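Prundora opens orders for Noneo, a gripper and wrist camera kit for flat parts
Fudbridge, 13 January 2019

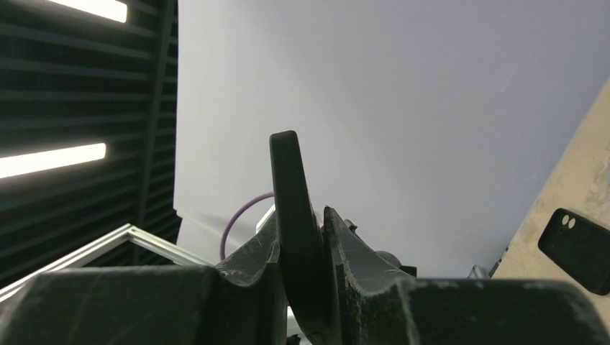 Press Information No. 4 - Page 1

Prundora is now taking orders for Noneo, a kit that lets a small robot arm pick up thin, flat items and hold them on edge. The kit is made up of a two-finger gripper, a small camera that mounts at the wrist, a controller and the software to run them. It is meant for repair workshops, packing rooms and small assembly firms that handle phone cases, covers, lids and similar goods. First deliveries are planned for April.

Flat items with rounded corners are awkward for a robot. They lie close to the table, there is little edge to get hold of, and many have a smooth finish that slips when squeezed in the wrong place. Suction cups are the usual answer, but they need an air supply and do badly on anything with holes in it, such as the camera opening in a phone case.

Noneo uses shaped jaws. Each finger narrows towards the tip, so that it can get in beside a part on a crowded table. Once the part is gripped it can be held upright between the two fingers, as in the photograph, with most of both faces clear of the jaws. In that position it can be turned in front of a scanner, slid into a sleeve or set down in a slotted tray.

"Customers kept asking us for the same thing," said Dong-hyun Yeo, head of product at Prundora. "They had a tray of flat parts and they wanted them standing up, facing the same way. We had sold them general-purpose grippers for years and they were making their own fingers out of whatever they had in the workshop. Some of those were quite good. We borrowed a couple of ideas and asked first."

The camera looks along the gripper from the wrist, with the fingers always in view at the bottom of the picture. The operator can see from the screen whether a part is in the jaws and whether it is leaning. The software checks the same thing after every pick. If the part leans by more than the set limit, the arm puts it down and tries again. The limit is 4 degrees when the kit leaves the factory and can be changed from the settings page.

No programming is needed for simple jobs. The operator moves the arm by hand to the pick position, closes the gripper, moves to the drop position and saves the two points. For jobs where parts are scattered on a table, the software has to be shown some 40 pictures of the part before it will find it reliably. These can be taken with the wrist camera during set-up.

The kit was tried over the autumn by Bilyk, a firm that refurbishes and repacks phone accessories. Bilyk ran it on a single bench, mostly on matt black cases, which the company says are the items its older system found hardest to pick out.

"Black parts were our main worry and we told Prundora so at the start," said Valentyna Kushnir, operations manager at Bilyk. "On a pale table it finds them. On a dark table it needs more light than we had, so we changed the table. The set-up was easier than I expected. The manual was not ready when we had the kit, and we spent more time on the phone than I would like, but the one we have now answers most of what we asked."

Following the trial Prundora made two changes. The cable now comes away from the wrist at a lower angle, so that it is less likely to catch when the arm works close to a wall or machine frame. The closing force can also be set in smaller steps, which Bilyk had asked for in order to handle softer cases without bending them.

Noneo has limits that buyers should know about. It is built for parts that can be gripped by two opposite sides, and it will not separate sheets or cards that are stacked tightly together. It is not sealed against liquids and should not be used in wash-down areas. Clear plastic parts can be gripped, but the camera does not find them well, and Prundora recommends a fixed tray for these.

"I would sooner say that now than have somebody send one back," said Lukian Mykhailiuk, who leads technical support. "If people are unsure they can post us a few of their parts and we will run them in Fudbridge and send the video, whether it goes well or badly."

Price and availability

The Noneo kit costs £2,270 excluding VAT and delivery. This covers the gripper, one pair of jaws, the wrist camera, cable, controller, mounting plate and software licence. The robot arm is not included. Spare jaws are sold in pairs and can be changed with a hex key, which is in the box.

The warranty runs for 12 months and covers all parts apart from the jaws, which are treated as wearing items. Software updates are free during the same period. After that customers may keep the version they have or pay a yearly fee for new ones.

Mounting plates are available for most small arms - a list is kept on the Prundora website and customers with an arm that is not on it should ask before ordering.

Demonstrations can be booked at the Fudbridge workshop. Visitors are welcome to bring their own parts.

Press contact: Ivan Fedoruk, Prundora, Fudbridge
Sales and demonstrations: Sơn Đinh, Prundora, Fudbridge

Ends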